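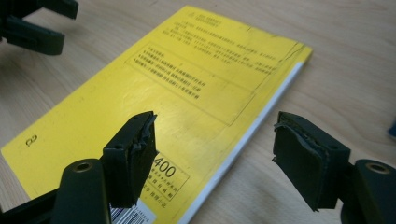 Yellow paperback, back cover up.

4. Setting up your outlet on the Suron till system

For new franchise holders. Do this section after the lease is signed and before the opening order goes in. If you are taking over an outlet from another holder, skip to 4.6 first, then come back.

Last changed December 27, 2018. Older print-outs have the wrong order for the tax step, bin them.

4.1 Before you start

Have to hand:
- your outlet number (on the front sheet of the franchise agreement, top right)
- the Mitonau welcome letter with the one-time code
- your bank details for the fee account, NOT the takings account
- the delivery note for the till, printer and scanner
- a wired internet connection. Wi-fi will do for day to day use but not for first set-up

Allow a morning. Most of it is waiting for downloads.

Note: the one-time code runs out after 3 days. If yours has gone, ring the Kustbridge help desk and ask for a new one. They can't extend an old code.

4.2 Connecting the till

1. Put the till where it will stay. Moving it later means redoing the drawer test (step 7).

2. Plug the printer into the port marked P. The scanner goes in either of the other two.

3. Network cable in. Wait for the green light.

4. Power on. First start is slow. Screen may go black twice, leave it.

5. Choose language and country. Country can't be changed afterwards without a full reset.

6. Type the outlet number, then the one-time code. Capitals matter in the code, not in the outlet number.

7. Press Test drawer. Drawer should open and a slip should print. If the slip prints and the drawer stays shut, the drawer cable is in the wrong socket on the printer - swap it and press again.

CAUTION: don't switch off during step 6. A till that loses power while registering has to be sent back to the Kustbridge depot, and carriage is at your cost.

4.3 Outlet details

Go to Settings, Outlet, Details.

8. Trading name. Must match the agreement exactly. "Lūse Home & Hardware" followed by your town. Keep the line over the u, the till keyboard has it under a long press.

9. Address as it should appear on reciepts. Four lines at most.

10. Opening hours. These feed the store finder overnight, so put in the real ones, not the ones you hope for. Holiday hours go in a separate tab.

11. Tax number. Enter it now, before the price file. If you load prices first they come in without tax and every line has to be corrected by hand.

12. Save. Log out. Log back in. The trading name should now show along the top of the screen.
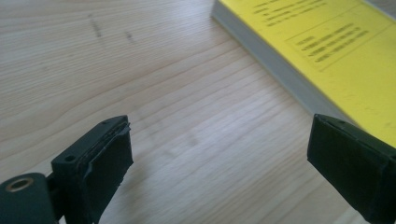
4.4 Loading the price file

13. Settings, Stock, Price file, Fetch. Pick the file for your format:
- Small format: showroom only
- Standard: showroom plus hardware
- Full: showroom, hardware, trade counter

Your format is in schedule 2 of the agreement. Picking a bigger one doesn't give you the extra range, it just clutters the screen with lines you can't order.

14. Press Load. Takes a while. Till can't be used for sales meanwhile.

15. When it finishes, look at the message at the bottom. "Loaded, no faults" - carry on. "Loaded with faults" - print the fault list before you close the window. It isn't kept anywhere.

16. Check a few prices by scanning items off the shelf. Include one from each department. Include something sold by length (chain, rope, cable) as these go wrong the most.

Fault codes you may see:

Fault 70 - item has no department. Open the item, choose a department, save.
Fault 106 - price is below the franchise floor. Usually an old promotion left in the file. Don't override. Report it and leave the item off sale until the next morning's file.
Any other code - help desk.

Note: you can set your own prices on lines marked L (local). All others come from Mitonau and will be put back overnight if you change them.

4.5 Fees and takings

Read this bit twice please. Most calls in the first month are about it.

The till sends your sales total to Mitonau at close of day. The weekly franchise fee is worked out from that and taken from the fee account. Card takings are paid into the takings account. Two accounts, don't mix them up.

17. Settings, Money, Accounts. Enter the fee account first.

18. Enter the takings account.

19. Press Confirm both. A small test payment goes to each and comes up on your bank statement with a reference. Type the reference for each account into the box beside it.

20. Set your close of day time. Has to be after closing and before midnight. If you forget to close, the till does it for you at the time set, but the cash count will be blank and you'll have to send it in on paper.

21. Staff log-ins. One each. No sharing, the agreement is clear on this and the auditors do look. You can have 3 supervisors on a standard licence. More than that, ask.

CAUTION: refunds on delivered appliances must go through the original sale. Find the sale, then press Refund. If you put it through as a loose refund the warranty stays live and you'll be charged for it.

4.6 Taking over an existing outlet

Extra steps, do them with the outgoing holder present if at all possible.

a. Outgoing holder does a final close of day and prints the long report. Both sign. Keep a copy.

b. Count the stock. Suron will hold the old count until you post the new one, so post it the same evening.

c. Open customer orders: go through the list one by one. Deposits already taken belong to the outgoing holder's account until the handover form is in.

d. Gift cards carry over. Nothing to do.

e. Reset the till (Settings, System, Hand over). This wipes staff log-ins and bank details and keeps stock and orders. Don't use Full reset, that wipes the lot.

f. Now go back to 4.2 step 6 with your own code.

4.7 If it won't register

Check the cable. Check the code is in date. Check you've typed the outlet number and not the agreement number, they look alike.

Still nothing: note the message on screen word for word and ring the help desk with your outlet number ready. Leave the till on.

Next: section 5, Opening order and first delivery. Orders placed before the end of October go on the autumn terms, see the table there.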